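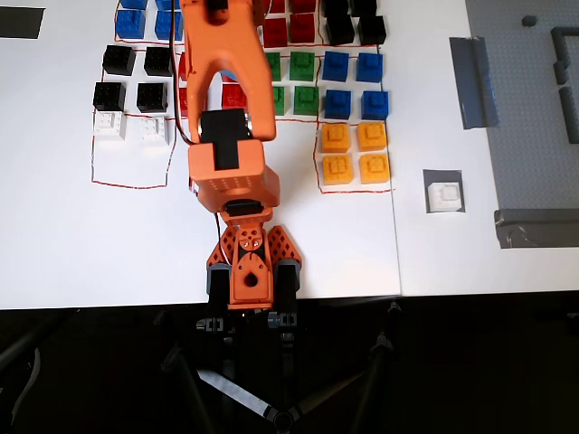
Rindach 작업대, 주황색 팔과 빨간 선으로 나눈 블록 구역

2024년 5월 8일
글쓴이: Batora 작업실 로봇팔 담당

다들 안녕하세요! 지난번에 팔이 툭 떨어진 건으로 메일 드렸더니 답장이 꽤 와서, 하나씩 답하다가 그냥 목록 전체에 한 번에 씁니다. 먼저 제가 4월에 보냈던 글부터 붙일게요. 못 보신 분도 계실 테니까요.

> Rindach에서 블록 옮기기를 반복으로 돌리던 중에 팔꿈치 쪽 서보가 과열 보호에 걸렸습니다.
> 로그에는 2,017회째 동작에서 온도 80도, 바로 다음 줄이 토크 해제예요.
> 힘이 풀리니까 팔이 그대로 내려앉으면서 블록 구역을 쓸었습니다.
> 제 손이 마침 테이블 위에 있었어요. 스치기만 했고 다친 데는 없습니다.
> 비슷한 일 겪으신 분 계신가요?

네, 그게 시작이었고요. 처음엔 저도 서보 불량인 줄 알고 새 걸 주문할 뻔했어요(장바구니까지 담았습니다). 그런데 로그를 며칠 치 거슬러 올라가 보니까 온도가 갑자기 튄 게 아니라 날마다 조금씩 올라가고 있더라고요. 오전엔 멀쩡하다가 점심 지나면 슬금슬금 올라가고, 쉬었다 켜면 또 내려가고.

그래서 대기 자세를 봤죠. 동작과 동작 사이에 팔이 앞으로 길게 뻗은 채로 버티고 있었어요. 블록을 집어 드는 순간보다 그 자세로 가만히 기다리는 시간이 훨씬 길었고, 팔꿈치 서보가 그동안 계속 무게를 받치고 있던 거예요. 블록이야 워낙 가벼우니까 하중은 괜찮겠지 하고 넘겼는데, 블록 말고 팔 자체의 무게를 생각했어야 했습니다.

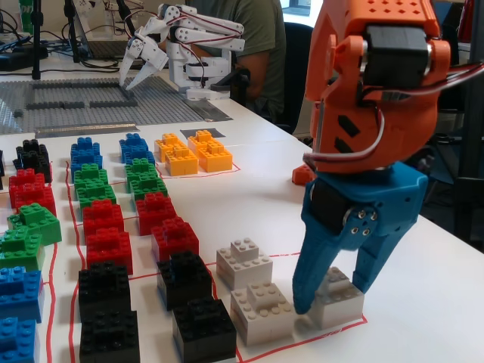 Plollavcombe 쪽에서 온 답장은 서보보다 전원을 먼저 의심하라는 내용이었어요. 자기네도 비슷하게 팔이 주저앉은 적이 있는데 어댑터 커넥터가 헐거웠다고, 과열 로그가 남았더라도 전압 기록을 같이 봐야 한다고요. 좋은 지적이라 바로 확인해 봤습니다. 저희 쪽은 토크가 풀리는 순간까지 전압이 평평했어요. 그래도 커넥터는 이참에 다시 꽉 끼웠고, 전압도 이제 로그에 같이 남깁니다.

그다음으로 건드린 게 Cadwaladr 설정이에요. 저희가 쓰는 제어 프로그램인데, 과열이 감지되면 곧바로 토크를 끊는 게 기본값으로 되어 있었어요. 모터한테는 맞는 동작이겠지만 밑에 손이 있으면 얘기가 다르잖아요! 지금은 75도에서 먼저 경고를 내고, 집게를 테이블 가까이까지 천천히 내린 다음에 토크를 풀게 해 놨습니다. 대기 자세도 팔을 접어서 기다리는 걸로 바꿨고요.
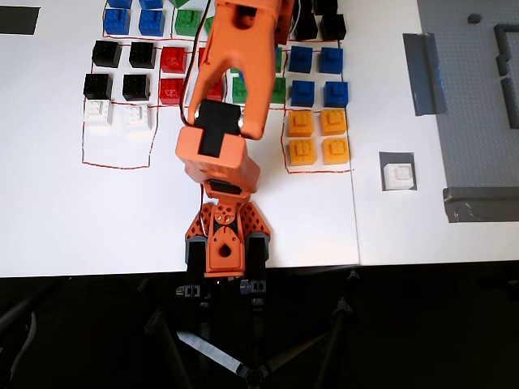

그때 비상정지는 안 눌렀나요?
누를 틈이 없었어요. 그리고 저희 비상정지는 서보 전원을 통째로 끊는 방식이라, 일찍 눌렀어도 팔은 똑같이 떨어졌을 겁니다.

이 부분이 저는 제일 찜찜해요. 비상정지를 누르면 안전해진다고 다들 생각하는데, 브레이크 없는 서보로 만든 팔은 전원이 나가는 순간 그냥 매달린 추나 마찬가지거든요. 저도 알고는 있었는데 몸으로 겪고 나니까 버튼 옆에 "누르면 팔이 떨어짐"이라고 크게 써 붙이게 되더라고요. 어깨 관절에 스프링을 달아서 무게를 좀 덜어 주는 것도 해 보려고 하는데, 부품 도면을 아직 못 그렸습니다.

아, 그리고 떨어질 때 충격 때문인지 받침이 클램프에서 2밀리미터 밀려 있었어요. 이걸 모르고 다시 돌렸더니 집게가 블록 모서리만 자꾸 긁어서 한참 헤맸습니다. 혹시 팔이 한 번이라도 떨어졌으면 소프트웨어부터 뒤지지 마시고 클램프를 먼저 보세요. 저는 오후 하나를 통째로 날렸어요.
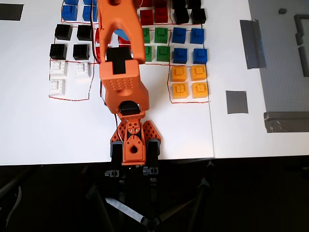
서보는 새것으로 바꿔야 할까요?
당장은 그대로 쓰고 있습니다. 식힌 뒤에 유격과 소음을 확인했는데 이상이 없었고, 대기 자세를 바꾼 뒤로는 경고도 안 떴어요. 다만 보호 회로가 또 걸리면 그때는 고민 없이 갈 생각이에요.

Cadwaladr 설정 파일은 정리되는 대로 목록에 올릴게요. 주석이 너무 지저분해서 지금은 좀 부끄럽습니다. 그리고 혹시 브레이크 달린 서보를 이 크기 팔에 넣어 보신 분 계시면 무게가 얼마나 늘었는지 좀 알려 주세요!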